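Week 5 handout: sorting tasks and what they claim to measure

Read this before Friday. Bring the Forkard chapter too, even if you only got through the first half.

Last week we ended on the claim that "a child who can sort can classify." I want you to doubt it. Sorting is something hands do with things on a table. Classifying is something we say is going on in the head. The Forkard chapter slides from one to the other in a single paragraph, and most of the class slid along with it.

## The usual setup

You put out a small set of blocks that differ in shape and color. You say "put the ones that go together together," and you write down what happens. If the piles follow color, the child is scored as a color sorter. If they follow shape, a shape sorter. If the piles follow neither, the manual says "no rule," and this is where I start to grumble. No rule that the scorer thought of is a different finding from no rule.

The Jenville study used this method with 29 children and reported a clear shift from color to shape. Look at the blocks before you look at the result. Their set had bright colors and shapes that were hard to tell apart from above. Of course color won with the younger ones. Żak made the same complaint in her reply and I have yet to read a good answer to it.

## Look at the set first

A set is never neutral. Whoever picked the pieces has already decided which piles are easy to make. Try it with this one, and do it on paper before you talk to your neighbor.
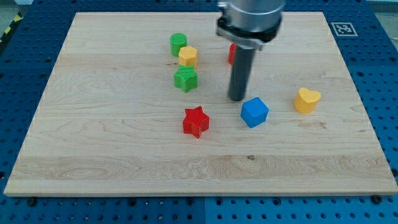 *Fig. 1. Plastic blocks on a wooden board. Colors include green, yellow, red and blue; shapes include star, heart, cube and cylinder.*

Start with the stars. One is green and one is red, so the pair matches on shape and fails on color. The yellow pieces do the opposite: a heart and a pentagonal prism, same color, different outline. A child who puts the two stars together has told you something about shape, maybe. She may also just like stars.

Now the blue cube. Under a color rule, where does it go? Under a shape rule, where does it go? I would leave it by itself both times, and a scorer who dislikes leftovers will mark me down for that.

## Problems to write up

1. Give two rules, other than color and shape, that would put the green cylinder and the blue cube in one pile. "Things you can build a tower on" is taken.
2. The Otus scoring sheet allows 200 seconds per child. What does a time limit do to a child who sorts, stops, and starts over?
3. The pooled data set has 2,140 trials. Does a bigger pile of trials fix a badly chosen set of blocks? Say why, in plain words.
4. Write an instruction that doesn't contain "together," "same" or "alike." Test it on somebody who isn't in this class.

Half a page each is plenty. Please don't quote the manual back to me as proof that the manual works (three people did this last time).

## For discussion

Fatima Ngubane will open with her objection to the word "spontaneous." She thinks no sort made in front of an adult with a clipboard deserves it. I mostly agree, though I'm less sure than she is that sorting alone would look any different, and neither of us has data.

If you're presenting in December, your block set has to be approved before you run anyone. Send me a list of the pieces with the color and shape of each, and a note on which piles you expect.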